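Clomance Soft Furnishings Set – README

Welcome, and thank you for downloading this. The Clomance set is a collection of examples of people tidying, moving and rearranging the soft things that live on a sofa: cushions, pillows, throws and knitted blankets. Every example was recorded with a hand-held gripper that has its own camera, so what you get is the view a robot would have from its wrist if it did the same job. There was no robot arm involved in the recording at all, and that kept the whole business cheap and (mostly) cheerful.

Glória Figueiredo wrote most of this file and looks after the data. Celeste Calado planned the tasks and did the lion's share of the checking. If something below is unclear, it is probably Glória's doing, so please write to her first.

What is in the set

The current release holds 2,068 finished examples. We recorded 3,190 in total and dropped the rest during checking, usually for lost tracking, a hand covering the lens, or a task that stopped halfway. The dropped ones are kept in a separate folder called "set_aside", and you are very welcome to them. A few people have told us they learned more from those than from the clean ones, and we can believe it.

Each example is one short clip from the gripper camera, with the gripper's position and how far the fingers are open stored for every moment of the clip. There is also a one-line instruction in plain English, such as "put the orange cushion upright against the back of the sofa" or "pull the blanket over the pillow." The instructions were written by whoever held the gripper, so the wording wanders a bit. We left it that way on purpose, as people at home do not all say "cushion" when they mean cushion.

How it was recorded

The person recording stands or kneels near the sofa, holds the gripper in one hand, and does the task at an easy pace. Before each example the things on the sofa are shuffled: cushions swapped or laid flat, the pillow moved, the blanket bunched up or spread out. We asked people to shuffle with their eyes somewhere else, which sounds silly but gave us far better variety than any plan we drew up on paper.
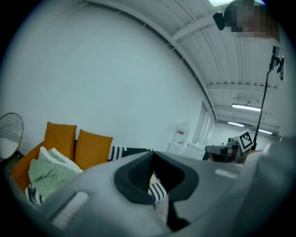
Gripper view of the sofa, with the mint-green blanket over part of the white pillow. A second gripper and its square marker are at right.

The lens is very wide, so you will see a good deal of the room along with the sofa. Ceiling lights, beams, doorways and bits of other equipment come and go as the gripper moves. We did not crop any of it out. A wide view helps the tracking find its footing, and a plain white wall on its own gives it very little to hold on to. The corners of the picture go dark, and if your training code expects a full rectangle you may want to mask them. Our own loader, brikanell, has a setting for this, turned off unless you ask for it.

Faces are pixelated wherever we found them. Celeste went through the clips by eye after the automatic pass, but if you spot one that slipped by us, please tell us the clip number and we will fix it quickly.

Splits

We held back 40 examples of each task for testing. Please do not train on them, even a little. There is also a tiny starter pack of 20 examples called "genell_small", handy for making sure your code runs before you fetch the whole thing over a slow connection.

Known rough spots

Knitted blankets are hard. The fingers catch in the loops now and then, and you will see people give the gripper a little shake to get free. Your model may well learn the shake! Ours did, and we have grown fond of it – though we would rather it waited until it was needed.

Matching stripes are hard too. When a striped cushion lies close to another piece of striped fabric, it is not always clear from one moment of video which is which, and some of the instructions only say "the striped one."

Clips recorded before August have finger openings that read slightly too wide. The file "mendes_fix" corrects them, and the loader applies it for you. If you read the raw files yourself, apply it by hand.

Next release

We are working on left-handed examples and on tasks for two grippers, such as folding a blanket from both ends. Requests and corrections go in the issue tracker, under the label "clomance".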